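¿Puede un patronato de museo local reunirse sin presidente nombrado?

Pregunta de Bo-ram Yoo

Hola. Soy vocal desde hace poco en el patronato del museo municipal de Reltby. La presidenta terminó su mandato en julio y el ayuntamiento todavía no ha nombrado a nadie. Tenemos reunión el jueves y hay que aprobar la memoria anual, que luego va al pleno. Los estatutos dicen que preside "la persona designada por el ayuntamiento" y no hablan de vicepresidencia. Somos 9 vocales y 2 puestos están vacantes. ¿Es válida la reunión? ¿Y quién firma la memoria?

2 respuestas

Respuesta de Hae-won Shin (marcada como útil)

Depende de vuestros estatutos y de la norma con la que se creó el museo, así que pide las dos cosas a la secretaría antes del jueves. En general funciona así:

Mira primero el quórum. Comprueba si se calcula sobre los puestos totales o sobre los cubiertos, que cambia bastante con dos vacantes.

Después busca si hay una cláusula de suplencia. A veces no está en el capítulo de la presidencia, sino en el de reuniones o en las disposiciones finales. En la Fundación Drernemier, donde estuve de secretaria, estaba en el artículo 41 y tardamos meses en verla. Si no hay nada, lo habitual es que presida la sesión el vocal de más antigüedad o el que elijan los asistentes, y que conste en el acta al principio, antes de cualquier votación.

La memoria la puede firmar quien presida esa sesión, con la secretaría, indicando "en funciones de presidencia para esta sesión". Yo avisaría por escrito al ayuntamiento de que se va a hacer así. Si contestan que no, aprobad solo el texto y dejad la firma pendiente.
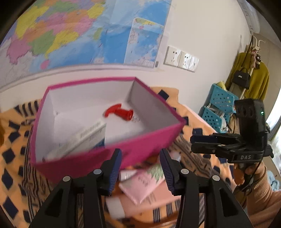 En nuestro caso lo que más discusión trajo fue elegir al presidente de la sesión cuando había empate. Los estatutos de Drernemier permitían el sorteo y lo hacíamos a la vista de todos, con el resultado en el acta. Para un sorteo vale cualquier recipiente abierto, una caja de cartón magenta con el interior blanco por ejemplo, siempre que todos vean lo que hay dentro. Si vuestros estatutos no mencionan el sorteo, votad otra vez y no lo uséis.

Respuesta de usuario Kotwood

En mi pueblo estuvimos un año sin presidente y no pasó nada. Firmaba el señor Ha y listo. Eso sí, para gastos de más de 1.000 euros el banco nos pedía la firma del presidente y ahí nos quedamos parados.

Comentario de Bo-ram Yoo

Gracias a los dos. La secretaría me ha pasado los estatutos completos y el quórum va sobre puestos cubiertos. De la suplencia no encuentro nada, voy a escribir al ayuntamiento mañana.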